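**Istemdale clothing swap is back, and the folding table needs you**

2020-10-05

I spent most of my morning at the Drallgate Street hall, up to my elbows in other people's T-shirts, and I had a great time! The fall clothing swap opens there this weekend, after we had to scrap the one planned for March, and you would not believe how much the town has been saving up. The last bag was logged just before lunch, which brings us to 1126 pieces. Our old record was way under that.

Bereket Kahsay is running the sorting this year, and he's strict about it (in a nice way). Coats go on the rails, pants go over hangers, and anything soft and stretchy gets folded flat and stacked by color. I got put on blues. I thought I knew how to fold a shirt, but Bereket took one look at my first pile and handed the whole thing back to me. His way is sleeves in, sides to the middle, then up from the hem in thirds, and you smooth it with your palm between each step. Jersey is the worst for this. It slides, it bunches at the top, and a corner always pokes out just when you think you're done.

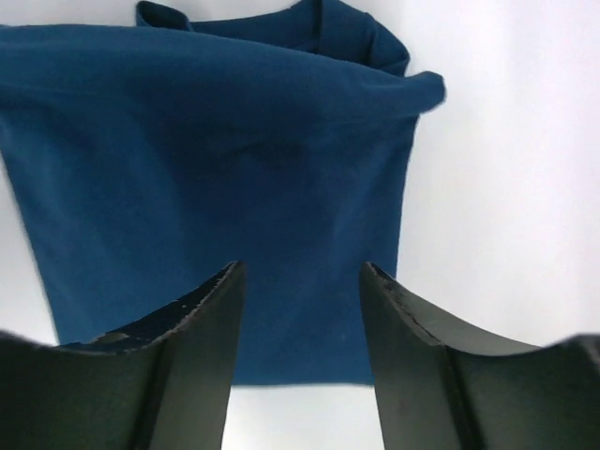
*One of the blues, with a corner still sticking out on the right.*

By noon we had 78 stacks lined up for the tables, and the blues were looking pretty good if I say so myself. Greens and grays still need a lot of work, and the kids' things haven't been touched at all.

The rules are the same as last time, more or less. Bring clean clothes in wearable shape, get one paper token per piece, and trade your tokens for whatever you like. If you don't have anything to bring, come anyway! There's a jar with 100 spare tokens by the door, so help yourself. We're letting in 33 people at a time, so there may be a line outside, and please wear a mask. No trying on this year, sorry, but there's a tape measure on every table and you can swap again if something doesn't fit.

Faraji Rashidi from Dinska Tailoring will be at the back with his sewing machine both afternoons, doing hems and loose buttons for free. He asked me to mention that he can't do zippers on the spot. Those he'll take back to the shop and you can pick them up later.

Doors open at ten. Parking is behind the Slanina bakery, and the side entrance has the ramp. We're still short on folders for the evening before, so if you've got a couple of hours free, just show up after six and ask for Bereket. He'll show you how he wants it done, probably twice.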